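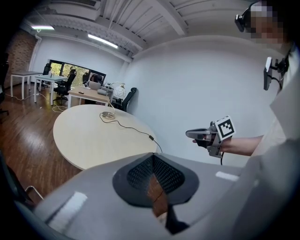 Customers at Bena wrote in to ask why their grippers kept letting go halfway through a job, and they wanted a straight answer from us. Fair enough! So I'm giving one.

11 March 2022. Tasia is recalling 429 of its Fuda hand-held grippers, all shipped in February. I run this little company, and I'm sorry (and a bit red in the face). A spring clip inside the handle can slip after long use, and when it does, the finger pops open without warning. We've had 106 reports so far, 13 of them with something dropped on a foot or a table. Bruises, no broken bones.

Please stop using your Fuda today. Mazza, our repair shop, will fit a new clip for free and pay the postage both ways. Plan on 30 days, sorry, we're going as fast as we can! The serial number is on your packing slip, so have that handy when you write to the Tasia support desk. Grippers shipped from March on already have the new clip.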